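Brush rack or brush roll? (and a question about stained practice mats)

inkpot_marg
I've finally got a little calligraphy corner I'm happy with and I have to share it, because I've been lurking on this board since January and you lot talked me into half of it! Mat down on the black table, rack at the back, mesh pen holder beside it. The mat is the gridded sort with the diagonal guides. I've been doing two pages of the same eight strokes every night after tea and I'm loving it.

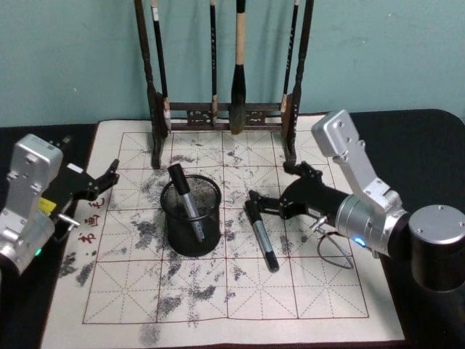
The mat, stains and all. Rack at the back.

Two questions. Do you hang your brushes straight after rinsing, or lay them flat first? And is there any colour left to save in a mat once the grey gets into it? Mine came from Zeng and I'm fond of it.

Costel Pop
Lovely. Hang them straight away, tips down, after you've squeezed them out and shaped the point with your fingers. If you stand a damp brush upright in a jar the water runs back into the ferrule and the glue goes. I lost a goat hair brush that way, a good one too.

As for the mat, leave it. Grey is what a mat is for.

quillandgum
Disagree on hanging straight away. I lay mine on a folded tea towel for an hour, then hang. Hung dripping, the big ones splay on me every time. The thin ones don't care either way.

Costel Pop
Then you aren't squeezing hard enough!

quillandgum
I squeeze plenty, thanks. Might be our humidity - I'm on the coast north of Cairns and nothing dries here.

inkpot_marg
Ha, I'll try both. I adore the curly ends on the top bar. Dusting the openwork lower down is a job for a dry brush and a bit of patience, but I put the radio on and it's rather nice.

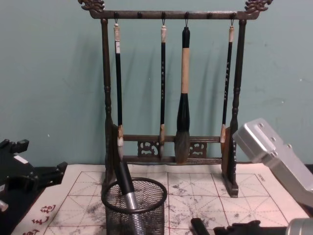 Four on the rack, the big one third along.

The big one is my favourite by a mile. It holds so much ink that I can do a whole large character without going back to the stone. The slim ones are for the grid work.

tidewrack
Gorgeous rack. I'm going to be the grump though and say brush roll. My Flovstead roll cost less than a rack, it goes in my bag for class and the bristles don't collect dust. A rack is furniture.

inkpot_marg
It is furniture, and I like looking at it! But fair point about class. I carry mine in an old placemat with a rubber band, so you may yet convert me.

quillandgum
Never roll them damp, that's all I'd say. Bamboo roll, not canvas, so the air gets in.

tidewrack
Mine's canvas and it's been fine for 2 years.

quillandgum
You must live somewhere dry.

tidewrack
Kalgoorlie :)

inkpot_marg
Back to the mat for a minute. I tried a damp cloth on a corner and all it did was spread the grey sideways, so I've stopped. The grid is still easy to follow, so for now I'm keeping it and putting paper over the worst patches. The pen holder lives on the mat as well, handy for the odds and ends. 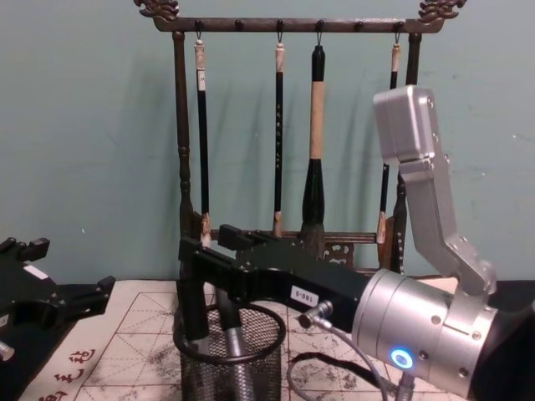 Sorin Mocanu
Paper over the top is the way to go. Get a pad of the thin practice stuff, Briltex do one with 124 sheets, and the guides show through well enough to follow. I'd move the pen holder off the mat altogether, mind you. You want your whole forearm free for the bottom row, and sooner or later a sleeve catches it.

Costel Pop
Agree with Sorin on the sleeve. Don't agree on the pad, it bleeds if your ink is at all thin. I use Vusen and grind thicker.

Sorin Mocanu
I've been through four of those pads without a bleed. What are you grinding with, a teaspoon?

inkpot_marg
Boys! I'll get one of each and report back. Does the Vusen paper come in the bigger size?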